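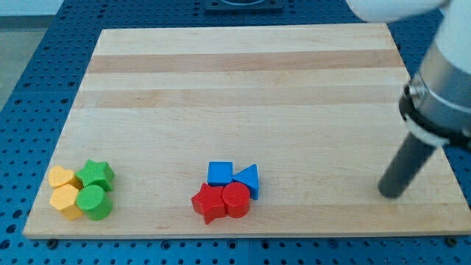 Striped board with the shape blocks sorted into two lots, yellow and green, blue and red.

gridham_shed
Posted 2022-10-06
Picked up the Wodo shape blocks second-hand in September and have been trying them on a chopping board, as the seller suggested. Yellow and green in one huddle, blue and red in the other. The leaflet calls this "early sorting". Is it? I'm not convinced a small child gets anything from it that they wouldn't get from a drawer of odd socks.

pipkin890
My two sorted by colour for a week and then used the lot as pretend shopping. The heart was always a potato. I'd call that value for money.

Vutholm Oak
What rule are your groups meant to follow? Two stars, one in each lot. Two cylinders, one in each lot. If I were three I'd put the stars together and be told I was wrong.

gridham_shed
Two colours per group, touching. That's all the card says. And yes, that was my complaint as well.

tallboy1523
Disagree with both of you. Having the same shape turn up in both groups is what makes it worth doing, otherwise they could go by shape and never look at the colour. We had the Gatchalian set at playgroup and every colour was its own shape. Dull as anything.

Vutholm Oak
Fine, but why pair yellow with green in the first place? You could pair yellow with red and the card would be just as pleased with itself. A child can't work that out, they can only copy it.

tallboy1523
Copying is allowed at that age.

pipkin890
More interested in the board to be honest. Is it maple? Looks too nice for toys.

gridham_shed
Sold to me as maple. I wouldn't swear to it — the darker stripes could be anything. It was a bread board before this and will be again if the blocks don't earn their keep.

mossy_200
Check the price before anyone rushes out. I saw the same set new for three times what a bag of plain bricks costs, and plain bricks stack. Try stacking on a heart.

tallboy1523
You can if you lay it flat.

mossy_200
One block high, then. I'll stick with the bricks.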